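Food Service Operations, Unit 4: Portion Control and Cold Plates
Handout for the evening section, revised 18/05/2024
Instructor: Unnur Zoëga

Reading before class: the chapter on yield, and the Pliddale menu sheets (both in the course folder).

1. What a portion is

A portion is the amount of an item served to one guest at the listed price. It can be set by weight, by volume, or by count. Soup is set by volume. Sliced meat is set by weight. Small cold items, such as canapés and cut vegetables, are usually set by count, which is fast but only works if the pieces are cut to the same size.

The portion is decided when the recipe is costed. It should not be decided again by whoever is plating. If a cook adds one extra piece to each plate on a busy night, the menu price no longer matches the cost. 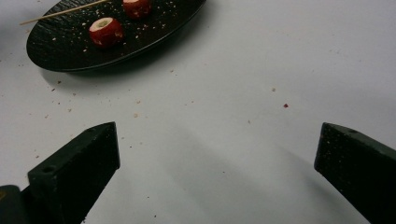

Write the portion on the recipe card in the same unit the cook will use. A card that says "45 grams" is no help at a station without a scale. In that case, test the weight during prep, convert it to a count, and write the count on the card.

2. Trim and yield

As-purchased weight (AP) is what you pay for. Edible portion weight (EP) is what is left after peeling, coring and trimming.

Yield percent = EP divided by AP, times 100

Worked problem: Nahom buys 512 ounces of a vegetable and loses 10 percent to trim. His yield is 90 percent, so his EP is 460.8 ounces. Find the cost per EP ounce by dividing the total price paid by 460.8. Do not divide by 512. This was the most common mistake on the December test.

Hollowed or cored items have a lower yield than whole ones. Trim that can be used in stock or a filling may be given a value, but keep it on a separate line of the cost sheet.

3. Plate size and spacing

A small portion on a large plate leaves a lot of open surface. Some kitchens want this and some do not. Either way, the choice affects how many plates fit on the pass and in the reach-in, so settle it before the service plan is drawn up.

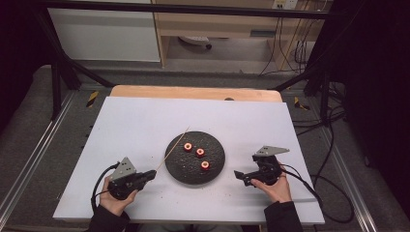

Keep food inside the rim. The rim is where the server's thumb goes. Wipe it with a clean, damp cloth before the plate leaves the station, and wipe the counter between orders.

4. Holding cold food

Cold food is held at 41°F or below. Check it with a probe thermometer and write the reading on the log with your initials. The display on the refrigerator door gives air temperature only.

Assignment

Choose one cold item from the Pliddale menu. Turn in a recipe card with the portion, the yield percent and the cost per portion. Show your math. Maximum 9 points, plus one for a complete temperature log. Esben Ragnarsson has spare log sheets in the prep room.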